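Software people wanted, manipulation team, Plandero
Posted October 31, 2021
Contract or permanent, 4 posts. Part remote is fine, part of the week on site at the Lellero rooms.

We need people quickly so this is short. Plandero writes the software that sits between a robot's cameras and its arms. Perception, grasp planning, whole-arm motion, plus the tooling that lets the rest of us find out why a run went wrong. Our current work is bedrooms. Clothes on beds mostly. Picking them up, holding them up, getting them to where they should be without dragging the duvet along.

Cloth is the hard bit. Denim is stiff in the seams and floppy everywhere else, white bedding washes out the depth, and mirrors put a second room where there isn't one. If you have fought with any of those we want to hear from you.
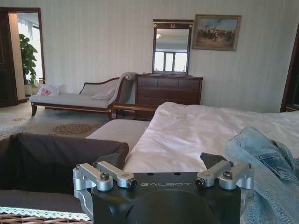 Most of the code is C++ with Python on top. Planner is our own, called Sonatley, and it is older than it should be. Some of it was rewritten in August and some of it wasnt. You will be reading other people's code in your first week and changing it in your second.

What we're hiring for:

Perception (two posts). Segmenting garments on bedding, picking grasp points from the wrist view, keeping the head view and wrist view in agreement. Calibration drifts and somebody has to care about it.

Motion planning (one post). Arm paths with something hanging off the end. At the moment the planner treats a held garment as a box, too big, so it refuses moves that would be fine. We want a better model that still runs in the loop.

Tooling (one post). Log replay, run comparison, a viewer that doesn't fall over on long recordings. We have 700 logged runs and a search page which only finds some of them. Would suit someone who likes fixing what their colleagues moan about.
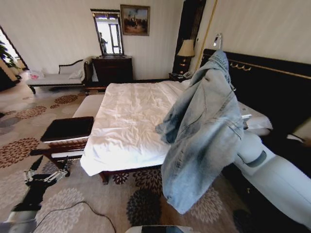
Garment handling at the bedside: denim jacket held up by the arm.

You should have: decent C++ or very good Python, some time spent with real hardware (student projects count), and be able to write a bug report another person can follow. ROS useful. A degree is not required. Cloth simulation would be lovely but we dont expect it.

Not needed: a long publications list, a cover letter over a page.

Hours are normal ones. On-site days start at half nine, there's a lot of standing about and a fair bit of refolding. Travel to site is paid, as is a training budget of £500 a year. Pay depends on experience, ask and we'll tell you the band before you apply.

How to apply: CV plus one piece of code you wrote and still like, or a paragraph on a robot fault you tracked down. Send through the form on the Plandero jobs page, marked for Beatriz Macedo. Technical questions to Ashwin Venkataraman, same form, put "planner" or "perception" in the subject so it gets to him.

Process is 3 steps. Short call, a paid afternoon working on a real log with one of us, then a chat with the team. No whiteboard puzzles. We're reading applications as they come in and will take the advert down once the posts are filled.

Agencies please don't ring.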